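wk 7 - cold, and what it did to food. notes to go with the talk, not instead of it. Reading at the end.

## 1. Before machines

Main point for today: people kept food cold long before anyone could *make* cold. They moved it about instead. Winter stored up and used in summer.

- ice houses - brick-lined pit, often egg-shaped, drain at the bottom, thick door, straw. Usually on the shady side of a slope
- snow pits in hot countries, snow packed down hard and covered with leaves or straw, carried down to town at night
- cellars, spring houses, a crock stood in running water
- the wet cloth trick. Evaporation. Works well in dry air, badly in damp

The drain matters more than you'd think. Ice sitting in its own meltwater goes much faster than ice kept drained. Old estate accounts are full of arguments over blocked drains.

And most food wasn't kept cold at all. Salt, smoke, vinegar, sugar, fat, drying. Don't write an essay that goes "before fridges food went off". It didn't, mostly, it was turned into somthing else - ham, cheese, jam, kippers. Cold is odd because it tries to leave the food alone.

## 2. The ice trade

Natural ice cut from lakes and rivers, early 1800s on. New England first, then Norway for the British market. Horse-drawn ploughs to score the surface, saws, then blocks floated down a channel to the ice house. Packed in sawdust, cheap because the sawmills wanted rid of it.

Losses on long voyages were heavy and the trade still paid. Why? Talk about this in groups. Hints: what else would the ship have carried on the outward leg, and what did the ice cost in the first place.

Case study is the Veselar ledger (handout B). One small merchant, one season. Two numbers to hold on to:

| | blocks |
|---|---|
| loaded | 2198 |
| written off as "short or soft" | 312 |

So what share was lost? Work it out, then ask if you believe it. He was writing for a partner who put up half the money. Tolera Sisay's chapter is good on this, she treats the ledger as a letter in disguise and I think she's right. Look at the crossings-out.

Who bought it: fishmongers, butchers, confectioners, hospitals, breweries. Households come later and only the well off to begin with.

## 3. The icebox at home

Wooden cupboard, lined with zinc or tin, ice in the top or to one side, food below. Cold air sinks, so ice up high. Drip tray underneath, needs emptying, forgotten, floods the kitchen floor. Lots of jokes in the magazines.

Iceman comes with a block. Card in the window to say how much you want. Note how *social* this is - someone comes into your kitchen several times a week. Compare milk, coal, laundry.

Also health scares. By the end of the century river ice near towns was getting a bad name (sewage). That helped the people selling plant-made ice more than any advert did.

## 4. Made cold

Keep the physics short, you won't be asked for equations.

1. a liquid turning to gas takes in heat
2. squeeze the gas, it gets hot, let that heat go outside the box
3. it turns back to liquid, round again

Early gases: ammonia, sulphur dioxide, methyl chloride. All nasty if they leak. Fine in a brewery with an engineer on site, less fine next to a child's bedroom. Then CFCs from about 1930, thought safe, and we know how that went. Ozone, Montreal Protocol 1987. Now mostly hydrocarbons such as isobutane in home fridges.

Order things happened in: breweries and meat ships *first*, homes last. Students always get this backwards. Frozen meat was crossing the world by the 1880s, while most British homes had no fridge until well after the second war. Ask why - mild climate, larders, daily shopping, price, wiring. Larder with a marble shelf and a north wall does a fair job for most of the year.

## 5. What goes where

People think of a fridge as one temperature. It isn't. In the ordinary kind the door is warmest because it swings out into the room, and the bottom shelf is often coldest. Advice follows from that: raw meat low down and covered, so it can't drip on anything, cooked and ready to eat higher up, eggs on a shelf for a steadier temperature, even though makers went on moulding egg racks into doors for decades.

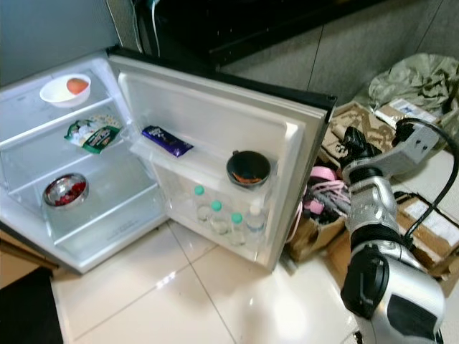
Habits are the other half of it, and they leave much less in the archive than machines do. Manuals tell you what makers wanted. Diaries and inventories tell you a bit about what went on. Even a very small fridge gets sorted by somebody: egg in a white bowl on the top shelf, snack packet on the middle one, something red in a steel bowl at the bottom, chocolate bar in the door. Ask which of those would spoil on a kitchen table and which are there because someone likes them cold. Then do the same with the 1950s Mokero booklet (handout C), where the drawn fridge holds a whole salmon, a jelly in a mould and no leftovers whatsoever. Who is that drawing for?

Things to look for in the booklet

- how full the shelves are
- who is opening the door (always a woman, always in heels)
- what the text says about saving. Money or time? It changes half way through

Pärn brochure is useful next to it. Smaller flats, smaller machine, and the copy is all about fitting under a worktop. Hardly any food shown.

## 6. Cold chain

Term for the whole run from field or boat to kitchen. One warm link and the rest is wasted. Lorries, depots, shop cabinets, the walk home in April sun with a bag of fish fingers.

Effects to know:

- seasons blur. Apples all year from controlled stores
- shops get bigger, trips get fewer, and the car is part of that
- distance stops being a bar, price and labour take over
- waste *moves*. Less lost on the way, more thrown out at home

Last one is the most argued over. The Clavmont household survey is the one we use in class: 132 homes, food diaries kept for a month. Small, and people tidy up their behaviour when they know someone's reading, so be careful what you hang on it. Still the best thing we have for what sits at the back of the shelf.

## For next time

Read Sisay, the ledger chapter, and handout C all the way through including the recipes. Bring one page of notes on **one** of these:

- Why did homes come last?
- Is the ledger honest? Does it matter?
- Ask someone over seventy what they kept in the larder and where. Write down there words, not yours.

Essay titles go up after the seminar. Handout B has a page missing in some copies, the spare ones are in the tray outside my door.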